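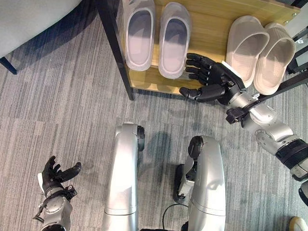 Plumik Shoe Rack: a teleoperated tidying set

Hello, and thank you for looking in. Plumik is a collection of demonstrations in which a person guides a humanoid robot, by remote control, through the small household job of putting slippers and sandals on a rack and taking them off again. I started it because I wanted something homelier than blocks and cups, and it grew rather more than I had planned!

What you get

There are 3,383 episodes, and 2,234 of them carry a written instruction such as "put the pink pair next to the gray pair." The rest have no text yet. Each episode holds the head camera video, the joint positions for both arms, the finger positions for both five-fingered hands, and the commands the operator sent.

How the episodes were made

Three operators took turns at our Prernham rooms, each wearing tracked gloves and a headset showing the robot's own view. We asked them to work at whatever pace felt comfortable, so you will find pauses, second tries and the odd change of mind. I left those in on purpose (they are some of my favorite parts).

Suggested split

Hold back the 700 episodes listed in the Bukau file for testing. They use footwear that appears nowhere else in the set, so please don't train on them.

Things to watch for

Soft slides bend when pinched by the strap, and the finger readings don't tell you how much. The fingers often hide the shoe from the head camera just before a grasp. Left-hand grasps are fewer than right-hand ones, and I would love to even that out.

Loading

The reader lives in the Fuentealba folder. Run the setup script there first, then point it at wherever you unpacked the episodes.

Questions and corrections are very welcome, and go to Hortensia Quezada through the project's issue page.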